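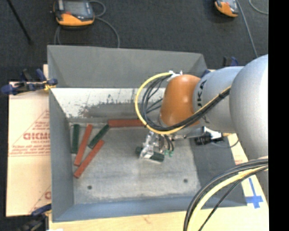
Progress report, October – Mirkitz bin-picking kit evaluation
To: Gedberg automation budget group
Re: trial period, second month

Short one this time, sorry, cell is booked all day and I want this in before Friday.

Where we are
Kit is installed and running. Vurninix software is on the current release, license good through the end of the trial. Install took 3 days against the one we planned. Most of that was the gripper mount – the adapter plate in the box didn't match our flange pattern, Mirkitz sent another, no charge. Shim (our logging tool) is hooked up and writing a record for every pick attempt, so the numbers below come from there and not from anybody's notebook.

Numbers so far
Pick attempts logged: 1252
Target for the trial: 3000
Operator stops: 11
Stops are all in the log with a cause code. Most are cable related, see below. No damage to arm or gripper.

We are behind on attempts. Lost time to the mount and then to a calibration that would not hold overnight. Calibration is now redone every morning, adds to setup but the drift complaint has gone away. Expect to catch up if we get the evening slots we asked for.
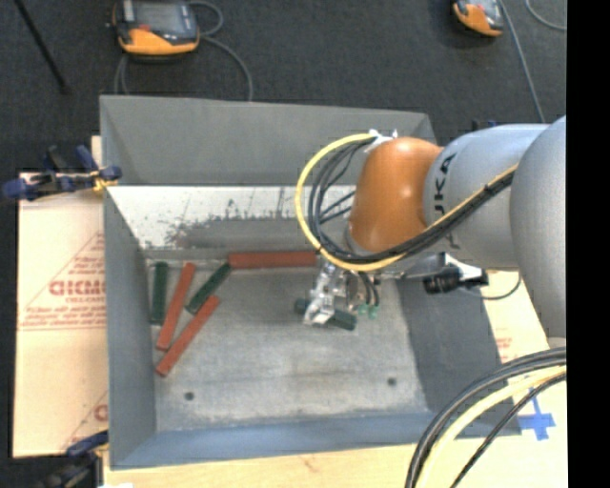
Block work is the part of the kit we have spent the most time on. Vendor's standard exercise, and the one their quote is based on so we need our own figures for it. Grasp planning is decent when parts are spread out. Weak spot is parts close to a wall. A red block lying along the base of the far wall, like the one in that layout, is the kind of pick we want a separate score for, becuase the clear fingers need room on both sides and the sloped wall takes some of it away. Mirkitz says the next planner update handles wall clearance better. Have asked for it in writing.

Gripper
Clear plastic fingers are fine so far. Good for seeing the grasp from the side when you're tuning. Worried about wear over a longer run, the kit comes with one spare set and the replacement price was not on the quote. Asked twice. No answer yet.

Cables
Needs work. The bundle over the wrist has to be re-tied whenever we change the approach angle, and the kit docs give it half a page. We'd want a proper dress pack before this went anywhere near production. Not in the current budget.

Software
Vurninix setup screens are easy enough, new operator was running picks the same afternoon. Exporting is the pain. Files come out in thier own format and Shim needs a converter we wrote ourselves. It works, but it breaks every time they update.

Support
Email replies next day, usually useful. Phone line less so.

Money
On budget. Extra setup days came out of contingency. Nothing else drawn.

Next
– finish the remaining attempts, evening slots permitting
– score wall picks separately from open floor picks
– get spare finger pricing
– try the planner update if it arrives, rerun the same layouts
– quote for dress pack

Need from you
OK for the evening slots. Also a yes or no on whether mixed part sizes are in scope, the original proposal says both things in differnt places.

Recommendation on purchase will be in the final report, too early to call it now.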